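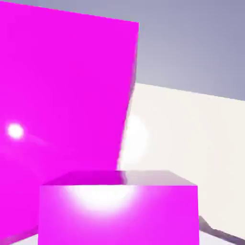

Magenta block, rendered view

Bostville Film Nights: Frequently Asked Questions

What is Bostville Film Nights?
A repertory film series that runs from September through May in the old Ginton theater on the east side of town. We show older movies, mostly from the 1930s to the 1980s, with a few newer ones when we can get them.

Who picks the movies?
Märta Ljungberg puts together the fall schedule and Phúc Vũ does the spring. They have different tastes, so if you didn't care for one season, try the next. Märta leans toward comedies and musicals. Phúc likes crime pictures and long family dramas.

How many seats are there?
800, counting the balcony. The balcony is closed for most shows and opens when the main floor is full.

How do I buy tickets?
At the box office, which opens one hour before the first show, or through the ticket page on this site. We take cash and cards at the window. Online sales stop at 5 p.m. on the day of the show.

Are seats assigned?
No. The one exception is the silent film with live piano in December, when the main floor is reserved and the balcony is open seating.

Can I get a refund?
If we cancel or change the movie, yes. Otherwise we can move your ticket to another show in the same season. Write to us before the start time.

Do you show trailers or ads?
No ads. We run one or two old trailers when we have them, and sometimes a cartoon. The feature starts within ten minutes of the listed time.

Do you show film prints or digital?
Both. The schedule marks each title as 35mm or digital. Prints can be scratched or faded, and now and then a reel is missing a few frames at the ends. We check each one when it comes in and post a note if the color is poor.

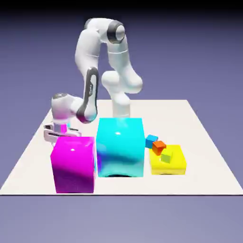
Quang Hầu runs the booth and will answer questions about a print after the show, though not during a changeover.

Are foreign movies dubbed or subtitled?
Subtitled, with very few exceptions. If only a dubbed copy exists, the schedule says so.

Are the movies OK for kids?
Some are. Many were made before the ratings system, so we put a short content note under each title. Saturday-style matinee programs are listed as "Family." Children under 12 need an adult with them at every show.

Why was a movie I wanted taken off the schedule?
Usually the rights holder pulled it or the print didn't arrive. We announce changes on the home page and by email — the printed calendar can't be updated, so check before you drive in.

Can I suggest a title?
Yes. Use the form on the contact page. Hằng Phan keeps the list, which has 1,448 titles on it now. We can't reply to every request.

What is the Helora pass?
A season pass good for every regular show. It does not cover the December silent film or guest talks. It has your name on it and can't be shared.

Is the theater accessible?
The main floor is, through the side door. The balcony is stairs only. Headsets for amplified sound are at the box office, and captions are noted on the schedule when we have them.

Where do I park?
The lot behind the theater is free after 6 p.m. It fills early for the Châu double features, so plan on street parking for those.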